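Grant Site Check, Rankin Observatory Annex
Award 2706, inspection for the May report
Checked by: Taha Berrada

1. Award letter and budget sheet kept on site
OK. The new budget sheet is signed by Kirsty Leckie.

2. Equipment bought with federal money has a tag
Not complete. Tag 2903 is missing on the Drallik pump. Please to print again.

3. Fire exits are free
OK, both doors open well.

4. Work tables stable, cables out of the walkway
OK. Room 32 was checked also. 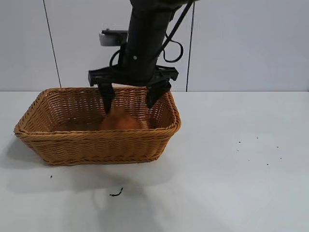

5. Unspent funds reported to the Huscombe office
Open. I wait for the numbers from accounting.

Next visit: after item 2 is closed.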